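Kabbaj Clothing Store: progress report to the Deltness Fund, March
Prepared by Siham El Idrissi

Summary

The sorting room is open and the move to bin storage is under way. We have spent 1,607 of the 2,000 dollars granted for fittings. The remainder is held for shelf labels and a second set of lids.

Tables and bins

The old trestles have been replaced with wood-grain tables, which are smooth enough that knitwear does not catch on them. Cardboard boxes are being retired as they empty. Garments now go into translucent plastic bins with a rim that can be gripped from either side. We ordered 117 bins from Tukholm in one size so that they stack. Delivery was in two loads and the second was short by six, since made good.

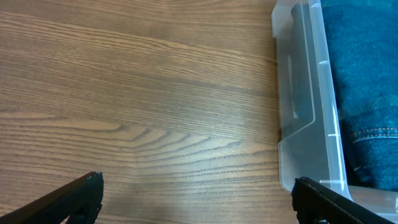

Sorting and packing

Each garment is checked for stains and missing buttons, then goes into a bin by type and size. Dark and light clothes are kept apart. Hazem Mansour wrote the packing sheet and has revised it once, after we found that coats were being mixed in with jackets. Mending is set aside for the end of the shift.
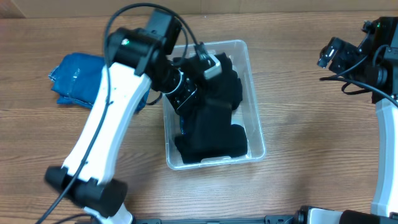 Folding is behind where we wanted it. The packing sheet asks for every item to be folded flat, and many bins are still being filled without it. A black garment bunched up in a clear bin takes most of the space inside, and its size label is hard to find without lifting it out. Folded, we expect to fit several to a bin. We have moved folding ahead of the size check on the sheet and will report on the difference next quarter.

Stock records

Statis, the stock list we use, now has 700 garments entered. Entries are made at the end of each shift from the paper tally. Shoes and belts are not yet included.

Next period

Finish emptying the cardboard boxes. Buy the lids and shelf labels. Enter shoes and belts in Statis. Hazem will run two short folding sessions for new sorters.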